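The Covenant in the Bottom Drawer

Gestby was built with a list of who couldn't live there. Some of the deeds still say so.

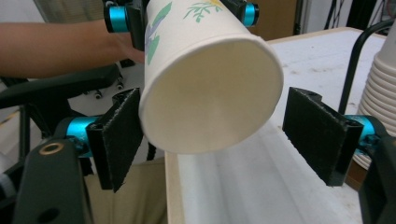

Trevor Girard bought his house on Lesamard Road for the garden. Long, thin, a pear tree at the end of it. The conveyancing took for ever and when the packet finally came he put it in a drawer and forgot about it. Then a row over a fence. Out came the packet, and on the third sheet, typed, slightly crooked, a clause saying the plot was not to be let, sold or lent to any person "not of the class and origin for which the estate is intended".

He read it twice. Rang his solicitor, who said yes, there are a lot of those, it has no force, ignore it.

He didn't ignore it. He started knocking on doors.

Gestby sits on the east side of the town, up the hill from the old Pornura dye works. 1128 houses, laid out between the wars by a private company that owned the land, drew the roads and wrote the rules. Bay windows. Privet. Wide verges that everyone parks on now. People who grew up there will tell you it was just a nice estate, and it was, if you got in.

The rules were thorough. No washing out at the front. No poultry. No trade carried on from the house, which knocked out dressmakers and cobblers and anyone who took in mending. A minimum frontage, which knocked out most wages. And then the clause in the drawer, on 100 of the deeds Girard has seen so far, worded three slightly different ways depending on who was doing the typing.

What did "origin" mean? The company never spelled it out. It didn't need to. The sales agent had a ledger, and the ledger is in the county record office in a grey box, and anyone can ask for it. Names, trades, former address. Down the right hand side a column headed Suit. with a tick or a dash. The dashes go to the streets round the dye works, over and over. They go to surnames from the port. One applicant, a foreman at Pornura, offered the full price in cash and got a dash anyway.

I spent a morning with that ledger. It's a tidy piece of work, good handwriting, ruled in red. After an hour you can guess the mark before you get to it.

Below the hill is Admasu Street, though it wasn't called that then. Renamed in the eighties, after a family who ran a grocer's there and fought the council over damp. The terraces backed straight onto the works. Lenders didn't like them. A building society letter from the same grey box calls the lower streets "unsuited to advance" and leaves it at that – no survey, no mention of roofs or drains. So the people who'd been refused on the hill were also refused a mortgage at the bottom of it. They rented. Their children rented.

You can still walk it. From the bottom of Admasu Street to the first bay window on Lesamard Road takes 25 minutes if you use the pavement, a good bit less if you know the cut behind the bowling green. There was a gate across that cut for years. Locked at dusk, residents had keys. The posts are still there, painted over so many times the hinges have gone soft and round.

The gap is in the prices too. Same bus route, same secondary school, and estate agents still put "hill side" in the particulars as if it was a feature like a downstairs loo. One of them told me it was about the air. The dye works shut decades ago.

Not everyone on Gestby wants this dug up. A woman two doors from Girard asked him, politely, what good it would do and whether it would turn up in searches when she came to sell. Another neighbour brought his deeds round the same evening in a carrier bag, no clause in them at all, and seemed a bit let down. A retired teacher had her whole set photocopied for her old school. It's been mixed like that, street by street.

Getting the wording struck out is fiddly. The clause can't be enforced, everybody agrees on that. Taking it off the title is another matter, with a form and evidence and a wait, and for older plots the orginal company has to be traced and it was wound up long ago. Girard has sent off 3 applications. His own came back in August with a query about the plan, because the pear tree boundary doesn't match the one on the map. He's redrawn it.

He isn't sure he wants it gone, mind. Struck through, he says, with the words still readable underneath. His daughter thinks it should be burnt. They were still arguing about it over the washing up when I left, and he came out after me to say I'd parked on the verge, and that the covenants have something about that aswell.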